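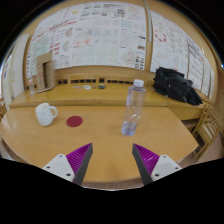
Tables and tableware: progress to 1 Sep 2026

The Skironitz day room grant paid for new furniture and small items for the shared tables. Most of the money is now spent, and this report covers what was bought and what is left to do.

The light wood tables are in use. We picked the model with angled corners because the walkway beside the windows is narrow. The honey-colored finish matches the older shelves well enough, so we dropped the plan to repaint them. Two tables had to go back to Prulel in February with uneven legs, and the replacements came at no charge.

Each table gets white ceramic mugs and round dark red coasters. The first 10 coasters were a trial. They stay flat and wipe clean, but people still tend to leave them beside the mug — we will put up a small sign and order the rest from Kwan.

Drinks in clear plastic bottles with screw caps are allowed at the tables. Bottles with a little left in the bottom do get left behind, and the evening shift now clears them before wiping down.

Spending to date is $1,521, or roughly 95 percent of the grant. The remainder is set aside for felt pads and one more tin of Clornine wood polish.

Still open:
Order remaining coasters
Fit felt pads to table legs
Send final receipts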